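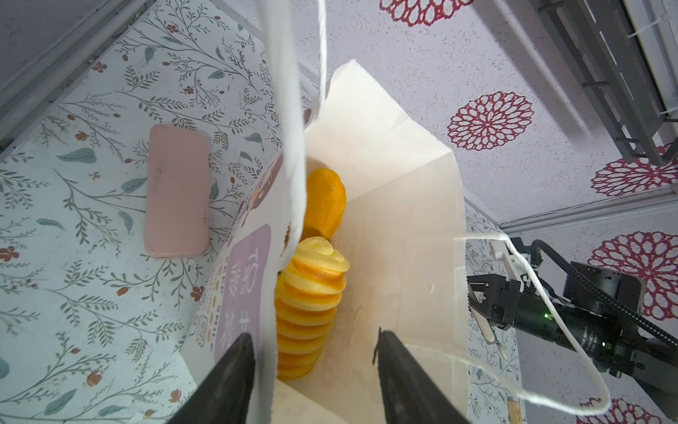 Reviewed by Teodora Stan | Kitchen & Table | September

I have been giving away baked goods for most of my adult life, and for most of that time I carried them around in whatever I had in the drawer, usually an old bread bag with somebody else's crumbs in the corners. So when my neighbor Agnes Hedlund told me she had ordered a whole case of white paper carrier bags from Drirnemell and would never get through them, I was at her door before she had finished the sentence. I've been using them all summer and I have opinions!

First, the looks, as that was what won me over. The paper is a clean white, a little creamy on the inside, and the top rim is cut in a fine zigzag that makes even a plain bun seem like it came from a proper bakery. On the front there's a lavender-purple label with big white Chinese characters running down it, and little brown and beige motifs and dotted patterns scattered around. I don't read Chinese, I'm sorry to say, and I keep meaning to ask someone who does. My sister-in-law thinks the purple is too much. I think it's lovely with anything golden, and most of what I bake is golden.

Now to the practical side. The bag opens wide and stays open when you set it down, so you can put things in with both hands full, or get a good look at what you've already packed. A tall swirly loaf will stand upright in it with the top facing up, and there's still space behind for something long and orange in the shape of a sweet potato. I like that they can lean on each other against one side and not get squashed. If you only have one small roll to give away, though, go for a smaller bag, or the poor thing rattles around at the bottom like a button in a coat pocket.

The listing says each one holds up to 880 grams. I haven't weighed anything, but my heaviest rye made it across town to my brother's place and up the stairs, and the bottom didn't sag. Where I'd be more careful is with butter. Anything rich wants a sheet of parchment under it, or you'll get a see-through patch on that nice white paper before you reach the bus stop - ask me how I know. Rain isn't their friend either.

The corners crease quickly. By the second use there are soft folds down the inside that won't smooth out, and I did try, with a warm iron and a dish towel, which Agnes still brings up. It doesn't bother me much. They're paper, and a bag that has been to two or three houses has done well for itself.

A word about the case: it holds 206 bags. That is a great many bags. They come flat, but you'll still want a shelf for them, and I'd suggest splitting a case with a friend the way we did. I do wish Drirnemell sold a smaller bundle. I wrote to ask and got a very polite reply from a Joar Solberg saying he would pass it along.

Would I buy them again? Yes, gladly, when these run out, which at my pace should be some time after next Christmas.

Good: stands open by itself, roomy, pretty rim and label
Less good: creases easily, shows grease, only sold by the case
My rating: 4 out of 5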